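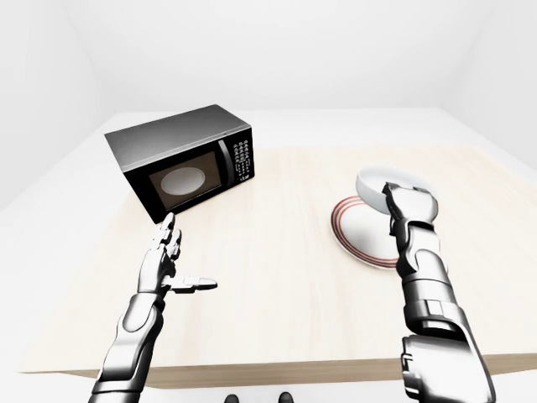
Home Garden Pantry Preserving About Contact

Search this site Go

Drying Your Own Herbs, Three Ways

by Bình Vương

Every July my little herb bed gets away from me. I go out on a Thursday evening for a few leaves of mint, and by the time I'm back at the kitchen door I've got an armful, and there's still more mint out there than one household could ever get through. If your garden is anything like mine, you'll want to put some of it by for winter, and drying is the easiest way I know. You don't need a fancy machine. I've done it with string, with an oven and with a microwave, and I still use all three depending on the weather and how patient I feel.

When to pick

Pick in the morning, after the dew is gone but before the sun gets strong. With basil, mint and oregano, try to get there before the flowers open, as the leaves get a bit dull in flavor afterward. Cut whole stems with scissors and leave at least a third of the plant behind so it can come back (mint will come back no matter what you do to it, bless it).

Shake each bunch to knock the bugs off. If the stems are gritty, swish them in cold water, shake them again and lay them on a clean dish towel until there's no moisture you can feel. I mean this part! Wet leaves turn dark, and in the microwave they just stew.

Method one: hanging

My grandmother hung hers in the attic at Giáp, and I do more or less what she did, only in a hallway. Tie 11 or so stems 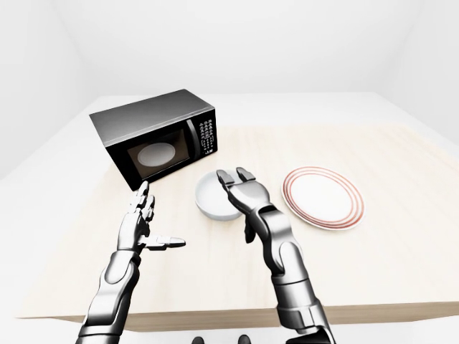 together at the cut end with kitchen string, or use a rubber band, which will tighten up by itself as the stems shrink. Hang the bunch upside down somewhere dim with a bit of air moving through. Sunlight bleaches them, so not a window. Slip a paper bag with a few holes punched in it over the top if your hallway is dusty, or if you're drying dill for seed and want to catch what drops.

Give it one to two weeks. Thyme, rosemary, sage and oregano do beautifully this way. Basil and mint are juicier, and in a muggy summer they can go moldy before they dry, so for those I make very small bunches or go straight to one of the other methods.

Method two: the oven

Set the oven as low as it goes. Mine is an old Stonex that won't hold anything under 200 degrees, so I prop the door open an inch with a wooden spoon and stay in the kitchen. Spread the leaves in a single layer on a baking sheet lined with parchment, and turn them every ten minutes. Small leaves might be done in half an hour, and sage can take well over an hour. It does heat the house up, I'll admit, and I wouldn't do it in the middle of the afternoon.

Method three: the microwave

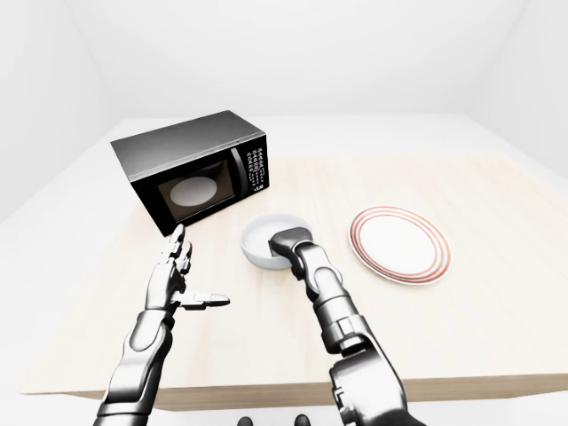 Parsley, cilantro and mint keep their green better with this method than any other, at least in my kitchen. Strip the leaves from the stems and lay them between two paper towels on a microwave-safe plate, with a little space around each one. Before you start, put a bowl on the counter for the finished leaves. A white one with a wide open rim, like the bowl standing by the microwave, is just right – you can get your whole hand in to crumble, and any brown bits show up against the white so you can pick them out.

Run it on high for one minute, then have a look. After that go in short bursts, 33 seconds at the very most (a silly number, but it's two taps of the same key on mine), and turn the leaves over between bursts. Stop if you smell scorching, and never walk away from it. Thin leaves can go from damp to smoking faster than you'd think, and a very small amount of dry leaf isn't kind to the oven either. Let the leaves sit for a minute before you decide whether they need more. They crisp up as they cool.

Rosemary and thyme are woodier, and I don't microwave them. Hang them up and forget about them.
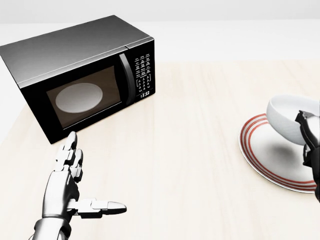

Black microwave on the light wood table, with the display at 13:33.

How to tell they're done

Rub a leaf between your fingers. It should crumble right away, with no bend to it, and the stem should snap. If it feels leathery, keep going. When in doubt, seal a few leaves in a jar overnight. Fog on the glass in the morning means they all need more time.

Storing

Keep the leaves as whole as you can and crush them when you cook. I use small Jimovov jars with a tight lid, but any clean, dry jar will do. Write the name and month on each one – dried oregano and dried marjoram look like twins by October. Store them away from the stove, and use them within a year. In recipes, one teaspoon of dried stands in for one tablespoon of fresh.

Next month I'll write up herb salt, which is where all my leftover celery leaves go.

Join 3000 readers of the Ornimdale kitchen letter. Enter your email Subscribe

We use cookies to keep this site running. Accept Settings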